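Want to spend June beating up a tiny computer for me?

I run the hardware pages at Lornitz, and I'm looking for 8 people to live with the new Drorkel fanless mini PC for six weeks and tell me what it's like as an everyday machine. I've had mine on the desk since spring and I love it (mostly!), but I do the same four things all day and my opinion only goes so far.

You don't need to be an expert. If you can plug in a monitor, install a program and write a few plain sentences, you're in good shape. I'd especially like to hear from folks who edit photos, run a home server, or have kids who play games on whatever is lying around. You'll need your own screen, keyboard and mouse, plus a spare outlet.

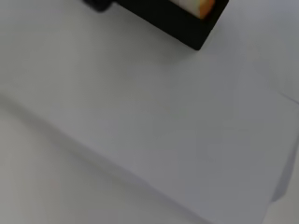 Piter, from our last round of testing, wrote to me that the weekly notes took more time than expected: "Plan on an hour, and write things down the day they happen. I tried doing it all from memory and had to redo two weeks." Fair point, so this time I've cut the form down to 10 questions and you can fill it out on your phone.

What do you get? The mini PC is yours to keep, along with the Reddy memory kit that goes in it. There's no cash, sorry, and you do have to finish all 6 weeks. I also ask that you hold off on posting benchmark scores until my review goes up. After that, post whatever you want, good or bad.

To apply, send me a short note through the contact form with the subject "mini PC". Tell me what computer you use now and what bugs you about it. US addresses only this time. I'll write back to everybody, picked or not, by the end of May.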